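Nalness Summer Bed Mat and Towel Set
Vado Home Textiles - Warm Season Range
Item 2507

The Nalness set is supplied for guest rooms, student residences and private homes where a light, cool sleeping surface is preferred during the warmer months. It consists of a woven summer mat, a large towel and a storage sleeve. The towel is shown in dark red.
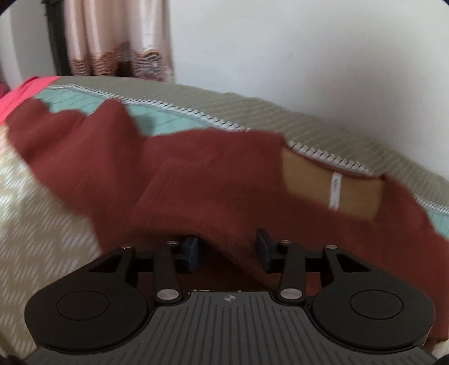
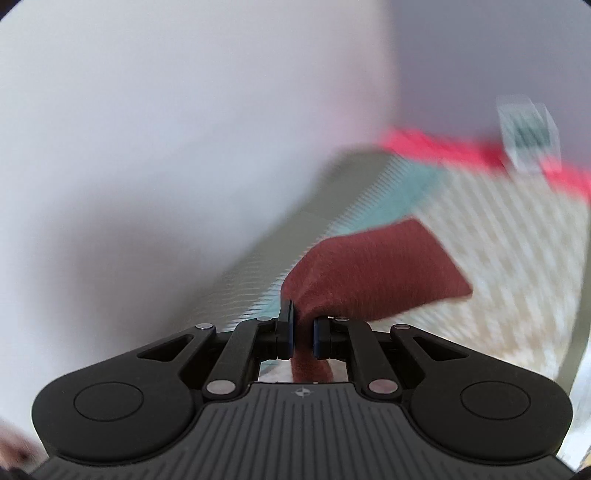
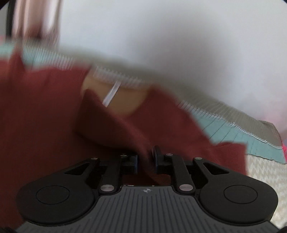
General Information

The mat is laid directly over a fitted sheet or mattress protector and takes the place of a top sheet. It lies flat under its own weight and needs no straps or corner ties. The towel may be placed over the mat at the shoulder or foot end, or kept folded on the bed for use after bathing. Many residences issue the towel separately from the mat so that it can be exchanged at each linen change while the mat remains in place for the length of the stay.

Contents of the Set

1 woven summer mat
1 large towel
1 cotton storage sleeve with drawstring
1 care card

Mat

The standard mat is 90 cm wide and is intended for a single bed. Wider mats are made to order through the Gavrilă workshop and are priced on request. Both faces may be used. Customers are advised to turn the mat from time to time during the season so that wear is shared between the two sides.

A new mat may hold a slight curl from being rolled in transit. It should be opened on a flat bed and left overnight before use. It should not be folded sharply across the weave at any time, and heavy luggage should not be stood on it.

Towel

The towel has a soft terry surface and is hemmed on all sides. It is available in dark red, sand and slate. Deep colors may release a small amount of dye in the first washes, and the dark red towel should be washed by itself 3 times before it is placed on a light-colored mat or sheet.

Slight differences in shade can occur between production lots. Where a matched appearance is important, customers should order the full quantity at one time and state this on the order form.

Care of the Mat

Wipe with a soft cloth wrung out in cool water. Mild soap may be used on marks. Do not machine wash, soak or bleach. Dry flat or over a wide rail in the shade, and make certain that the mat is fully dry before it is rolled. Direct sun through a window for long periods will cause the color to change, and curtains should be drawn over the bed during the brightest part of the day where possible.

Care of the Towel

Machine wash warm with similar colors. Tumble dry on low or hang to dry. Fabric softener reduces the ability of the towel to take up water and is not recommended. If a loop is pulled, cut it level with the surface using small scissors. Do not pull it through.

Storage

At the end of the season the mat is rolled loosely with the towel inside and placed in the sleeve. The sleeve should be kept on a shelf in a dry room. Plastic bags are not suitable for storage over winter.

Ordering

Sets are packed singly. Institutions ordering for several rooms may request bulk packing without the individual sleeves - please mark this clearly when the order is placed. Towels, sleeves and care cards can be ordered as separate items. Standard sets are sent from the Flirkoson warehouse, normally within about 3 working days. Made-to-order mats are sent directly from the workshop and may arrive separately from the rest of the order.

Orders for the coming summer are accepted from November.

Returns

Unused sets may be returned in their original packing. Mats made to a special width cannot be returned unless there is a fault in the weave or the edging. Towels that have been washed cannot be exchanged for a different color.

Related Items

Nalness pillow mat
Nalness replacement storage sleeve
Vado terry hand towel, dark red, sand or slate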